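Carnet d'atelier – octobre, jeudi, 9 h 30

Bon, je reprends le dossier « bulletins » là où je l'avais laissé. On en est à presque 500 numéros dépouillés pour le fonds Skekaretti (les feuilles de l'association de femmes de Sorville, toute la période des campagnes pour l'égalité salariale), et je commence enfin à voir quelque chose ! La rubrique « courrier » est de loin la plus riche. Les éditos parlent de loi et de vote, les lettres parlent de garde d'enfants, de contremaîtres, de la paie qu'on remet au mari... Il faudrait coder les deux à part, je m'en veux de ne pas l'avoir fait dès le début.

Problème du jour : le mot « féministe ». Dans notre grille on coche la case dès qu'un texte réclame un droit, et du coup on colle l'étiquette à des ouvrières qui la refusent noir sur blanc trois lignes plus loin. J'ai ajouté une colonne « se dit / ne se dit pas », à tester sur un lot de 40 lettres avant de toucher au reste. Si ça tient, je refais les 200 déjà codées. Oui, je sais, ça va être long.

11 h – Essai sur les lettres de la filature Bitden. Très net : elles écrivent « nous autres », « celles de l'atelier », jamais « les femmes » tout court. Par contre deux codages sur la même lettre ne donnent pas la même chose quand le ton est ironique. Écrire une consigne là-dessus (ou une case « ton incertain » ?).

14 h – Vérifié les tirages. Le bulletin annonce 2 000 exemplaires en une, mais la facture de l'imprimerie Alcantara, agrafée dans le registre, en compte 500. Je garde les deux chiffres dans la base avec leur source, on ne tranche pas pour l'instant. C'est peut-être un numéro spécial, à voir avec les factures suivantes.

À faire :
- finir la boîte des lettres non datées
- relire la grille avec la colonne en plus
- retrouver la réponse de la mairie de Sorville à la pétition sur la crèche 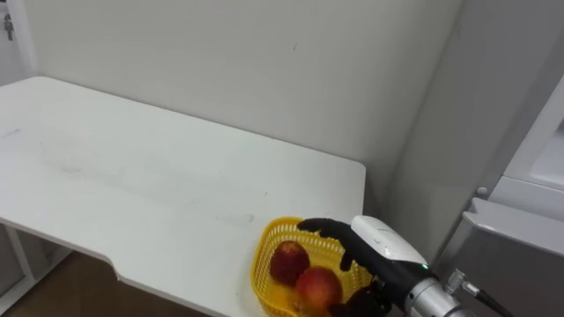 Skekaretti, en marge du carnet : d'accord pour la nouvelle colonne, mais garde aussi l'ancien codage à côté, sinon on ne pourra plus comparer avec le premier lot. Et pour les lettres ironiques, je préfère une case « ton incertain » à une consigne de plus.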